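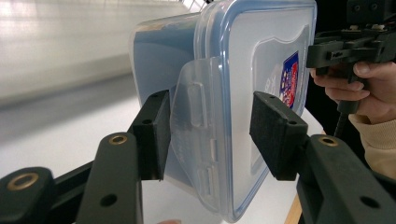 Fung wanted to know why we picked a lunch box with a lid when a plain block would have been so much easier to hold, and it's a fair question, so I'll start the report with it. A block would have been easier. Our project brief said "a household object that two hands would normally share," and a block is something you hand a toddler. A box with a lid has slick sides and rounded corners, and there's a flap on it that you can land on by mistake. I liked that. Fung still thinks we made our own lives miserable, and for most of March I agreed.

Two-Handed Box Transfer, Final Report
Robotics Project Class, Team Plestari

What we set out to do

Our team was called Plestari (left over from a game night, please don't ask) and our task was to collect good demonstrations of moving a plastic food box between a table and a wire basket, using two hand-held grippers at once. The demonstrations then go into a training run, and at the end of the term the class tries the trained policy on the Sarberg arms in the big lab. I worked on the collecting part, so that's most of what you'll read here. The training write-up is being turned in separately by the other half of the team.

The goal we signed up for was 700 usable demonstrations. We ended up with 793, and I'm still a little proud of that number! I should say right away that usable is our own word. It means the box got where it was going, neither gripper let go early, and the recording had no gaps in it.

How the table was set up

I spent way too long on the table. The first layout had the basket off to one side, which meant my right arm did all the traveling and my left one just sort of tagged along. Two-handed demos where one hand is bored are not great two-handed demos. So we moved the basket to the back and centered it, and the box got picked up by its short ends, one gripper on each. After that both arms had to do the same amount of work and the paths came out much more even.

The white top was a group decision. We tried a patterned cloth first because somebody had one, and the tracking got jumpy every time the grippers came down low. White was boring and it worked.

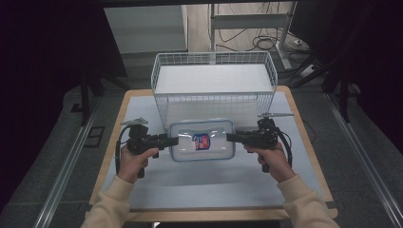 Figure 2. Holding the box by its short ends, with the basket at the back of the table.

Learning to hold it

I came in thinking I'd be good at this from day one. I have hands! I've used them my whole life! But squeezing something through a pair of jaws is a different skill, and the main thing I got wrong was that I pushed with one side harder than the other. If the left pushes more than the right, the box slides over a little, then the right side panics and pushes back, and you end up with a wobble that's really obvious when you play it back at full speed.

What helped was slowing way down at the moment of contact. I'd bring both sides in, stop, breathe, and only then lift. It feels silly while you're doing it, and it made each try longer, but my throwaway rate dropped so much in one week that we made the whole team do it that way.

The other thing was height. Early on I lifted the box way up like I was presenting a trophy. You only need to clear the rim of the basket, and anything past that is just extra wobble time.

Turning the box

Halfway through the term we added a second kind of demo, where the box goes up on its edge during the transfer. This was my favorite part of the project and also the part that ate the most afternoons. The idea was that a policy trained only on flat carries would have no clue what to do if the box came in tilted, so we wanted some variety in there.

Turning it with two grippers means your wrists go opposite ways, and your elbows want to come along for the ride. I practiced without recording for a whole Tuesday before I let anybody save a file. Fingers across the wide faces gave me a surer hold than fingers on the narrow sides, but then the lid clips end up close to one of the pads and you have to watch where you press. I wrote myself a note that said "pads flat, then turn" and taped it to my laptop - it's still there.

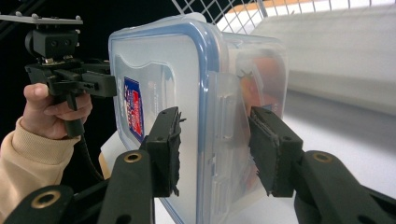 Sorting the recordings

So here's the unglamorous part. We recorded 2,400 tries over the term, counting practice, and every one of them had to be looked at. We split them up, 60 to a batch, and traded batches so that no one graded their own. I was way too nice to myself the one time we skipped that rule, and Fung's team (they were grading next to us) caught it right away.

A demo got tossed if the box was dropped, if a gripper bumped the basket hard enough to move it, or if a cable got pulled across the box. That last one is on me. I tend to let the right cable hang wherever it wants, and I lost a good chunk of an afternoon's recordings to it. Now I check both cables before every single start.

We used Lekard, the labeling tool the class shares, to mark where each demo begins and ends. It's fine. It's slow with long recordings and it forgets your settings if you close the window, so I just never closed the window.

Start position

Every try starts from the same pose: both grippers up and open toward the middle, hands still, box in front of the basket. We didn't have a fixed start for the first two weeks and I really wish we had. When we looked at those early ones later, some began with the grippers already touching the box and some began with my hands halfway to my lap, and trimming them was a pain. 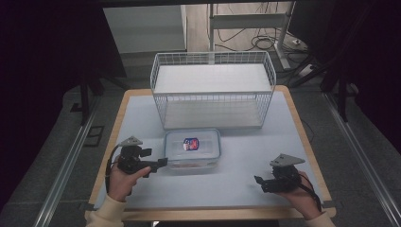 Figure 4. Both grippers over the front of the table, with the box between them and farther back.

What I'd change

I'd use more than one box. Ours is clear plastic, and I'd love to know if a solid-colored one would be any easier for the policy to follow. I'd also move the basket around more. We kept it near the back edge for almost everything, and I have a feeling the Sarberg arms are going to be very good at exactly one basket position.

I'd also want a taller chair. My shoulders were toast by the end of every session, and the last ten or so tries of the day were always my worst ones. If next year's team reads this, stop before you're tired, label as you go, and get the Lekard logins set up in week one. Ours took until week three.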